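Stanemico Notes, April
From the shared workroom on the second floor

Clearing the work tables

The move to Brastergate is getting closer and we would like the tables, desks and shelves sorted before anyone starts filling boxes. Dilruba Rathnayake has drawn up the plan for the workroom and Jaxon Després is handling supplies. Please read the notes below even if your own desk is tidy, as the shared tables belong to all of us and tend to get left until the end.

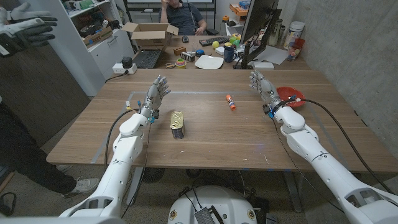
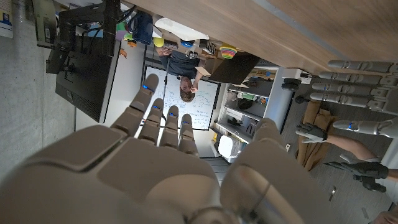

In the workroom. First photo: the taped table, with a can, a glue stick and a red plate. Second photo: the whiteboard and a monitor on its arm.

Small items first. Glue sticks, pens, tape and scissors go in the shallow trays from the supply cabinet. Check that glue sticks have their caps on and throw out any that have dried up. If you find three of the same thing at your desk, keep one and put the others in the tray. Jaxon will collect the trays at 4 in the afternoon and put the contents in the right drawers, so you don't need to sort by type.

Plates, cups and cans go back to the kitchen. Full cans can stay on the kitchen shelf. Empty ones should be rinsed and put in the recycling bin by the back stairs. We are short of plates again, and a few of the red ones have ended up in people's drawers. Please look.

Leave the pale blue tape on the table where it is. It marks the working area, and Dilruba wants to measure it before the table is taken apart so that the same layout can be put down at the new place. If a strip comes loose, press it back or tell her. Don't replace it with a different color.

Monitors and keyboards will be packed by the movers, but they won't deal with loose cables. Unplug your own, wrap each one, and label both ends with your name. Monitor arms stay clamped to the desks until the last morning. Laptops travel with their owners and should not go in the boxes.

Cardboard boxes are stacked by the door to the Plunville room. Take the small size for books and paper. The large ones get too heavy for one person, and we had two split at the bottom last time. Fold all the flaps down and tape along the center seam and across both ends. Write your name and desk number on a short side, where it can still be read once the boxes are stacked. Each person has an allowance of 5 boxes. If you need more, ask Jaxon before taking them.

The whiteboard is staying up for now. Anyone with notes on it should take a photo or copy them out. It will be wiped and wrapped on the last day, and Dilruba will not be going desk to desk asking whose diagram is whose.

Floors need to be clear by the time we leave each evening. Bags, fabric and anything else stored under or beside a table should go on the shelves or home with you. The cleaners have been working around things and would like to get to the corners.

The budget for boxes, tape and labels was set at $1,407, and there is a little left. Navaratnam is supplying the labels again. If you run out, there are 7 spare rolls in the bottom drawer of the supply cabinet.

Questions about the tables and layout go to Dilruba. Questions about boxes and supplies go to Jaxon.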